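Section 6: Laying out the bench for the memory task

If you skipped the arm start-up section, go back and do that first. I'm assuming from here on that the arm is homed, the stop button is where your left hand can find it, and you've loaded the Gwynne profile (the other profiles are for the block-stacking kids and they move a lot faster!).

1. Unplug the practice PC completely and press its power button once. I know it hasn't been plugged in since August. Press it anyway.

2. Take off the side panel and lay the tower down on the slatted table with the open side facing up.

3. Set the gray fixture plate to the left of the tower, tall post toward the back. I got this the wrong way round at the Kastunness meet and lost most of our practice slot, so please look twice.

4. Tuck the power supply wires away from the memory slots as well as you can. They spring back a little, and that's fine as long as the fingers have a clear way down.

5. Set speed to 49 on the pendant. We've run it faster and I didn't enjoy it.

CAUTION: Hands out of the case before anyone touches the pendant. Say "clear" out loud, even if you're by yourself and feel silly.

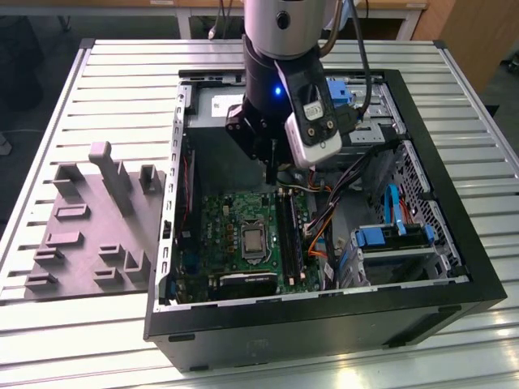
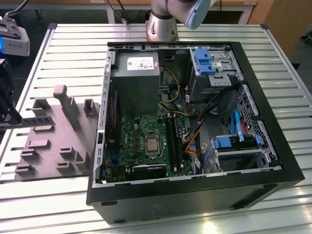 Page last changed: Monday, September 9, 2024

6. Jog the gripper down over the case slowly and stop well above the board. Check the wrist camera view on the laptop. If you can't see the memory slots, move the arm and leave the camera bracket alone, or you'll be redoing the whole calibration (ask me how I know).

7. Save that position as GILLOSON_HIGH. Our scripts look for that exact name, capitals and all.

8. Now do the same over the fixture plate and save it as GILLOSON_PLATE.

9. Run the dry pass with the gripper open and empty. Watch the cables on the arm as it swings between the tower and the plate, and hit stop if anything starts to pull tight.

10. Happy with that? Run it again with a memory module. Grip force goes at 400 in the settings file, and please don't bump it up just because a module slips once. Wipe the fingers first.

NOTE: Error 1883 means the script can't find one of your saved positions. Nine times out of ten it's a typo in the name.

NOTE: The Jondberg rules let you reposition the plate between rounds but not during one. If you do move it, go back to step 8 and save the plate position again.

When you're done, park the arm, then put the module back in its bag and write your run in the club log.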